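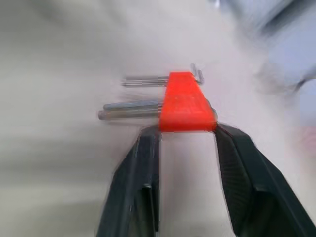 Clotum Loan Service: Frequently Asked Questions

The Skanberg Equipment Office lends the Clotum two-arm tabletop system to departments, schools and small workshops in the Hiltberg district. The answers on this page apply to all loans made under the standard agreement. Applicants with a question not covered below should write to the Equipment Office before submitting a request.

About the system

What is included in a loan?

A loan consists of the base with both arms mounted, two grippers, the power supply, the emergency stop, a control computer with the Cocco software installed, and a printed handbook. Cameras at the head and wrist are fitted before delivery and should be left in position. The table is supplied by the borrower.

What kind of table is required?

A flat, level table with a light, matte surface gives the best results. Two tables may be pushed together, provided that the tops are the same height and the seam between them is closed. Glass tops and patterned tablecloths are not suitable.

Can the arms work at the same time?

Yes. Each arm may be given its own task, or the two may be assigned to one task in turn. New users are asked to run one arm at a time until they have completed the third exercise in the handbook.
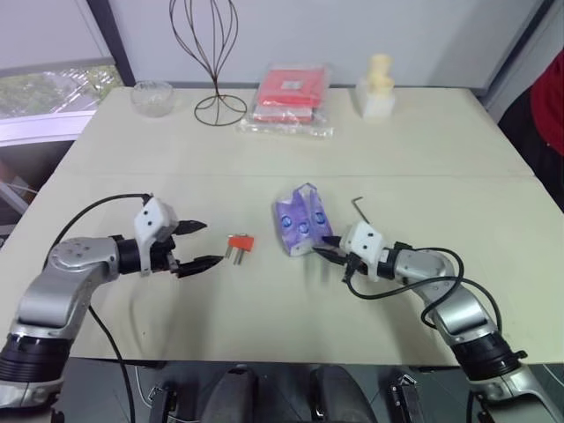
Reading time: 3 minutes

What objects can the system handle?

The grippers are intended for small household and workshop items that can be held between two fingers. Soft packages with folded or crinkled wrapping may be used, as may small plastic parts and hand tools. A thin hex key lying flat on the table is among the harder items and is best left until the operator has some practice. A set of keys kept together in a plastic holder offers more to grip.

Liquids, live plants, open blades and anything of personal value must be kept off the table. The service does not replace items damaged during a session.

May other objects stay on the table?

Objects may be kept along the far edge if they are stable and do not block the view of the work area. Many borrowers keep a few there for later exercises. Loose sheets of clear plastic should be folded or removed if they reach into the space where the arms move.

Does the system need to be told what each object is?

For the standard exercises, no. The operator marks the object on the screen and selects an action. Borrowers who wish to prepare their own exercises may save up to 8 named objects in Cocco. Additional names require an extended license, which the Equipment Office can arrange.

Borrowing and scheduling

Who may apply?

Any registered department, school or workshop in the district may apply. One person must be named as responsible for the loan and must attend the introduction session. Private individuals are not eligible at present.

How long is the loan period?

The standard period is three weeks. It may be extended once if no other borrower is waiting. Requests for an extension should reach the office by noon on the last Wednesday of the loan.

Is there a charge?

There is no rental charge. A deposit of $2000 is held for the length of the loan and released after inspection. Internal departments may give a cost code in place of the deposit.

Who delivers and sets up the equipment?

Office staff deliver the system, attach the arms to the base and check the cable runs. Borrowers should not detach the arms or shorten the cable loops. The loops allow each wrist to turn through its full range, and tying them down may cause a fault. 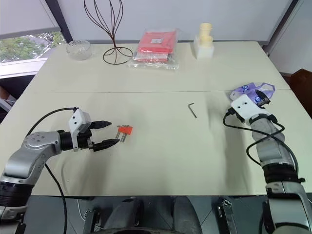

Use and safety

How close may people stand?

Only the operator may stand at the near side of the table while the arms are powered. Everyone else should remain behind the floor tape. Chairs should be moved back from the table corners before a session begins.

What should be done if an object falls or becomes stuck?

Press the emergency stop, wait for both arms to come to rest, and remove the object by hand. Do not pull an item from a closed gripper. The release procedure is printed inside the front cover of the handbook.

How should the grippers be cleaned?

Wipe the fingers with a dry cloth at the end of each day. Alcohol wipes may be used on the outer housing but not on the ribbed pads.

Are recordings made?

Camera recordings are stored on the control computer only and are erased on return. Borrowers who wish to keep their recordings must copy them beforehand.

Whom should borrowers contact?

Loan requests and technical questions are handled by Leidy Quintero, Equipment Office, extension 1863. Please have the asset number from the base label ready when calling about a fault.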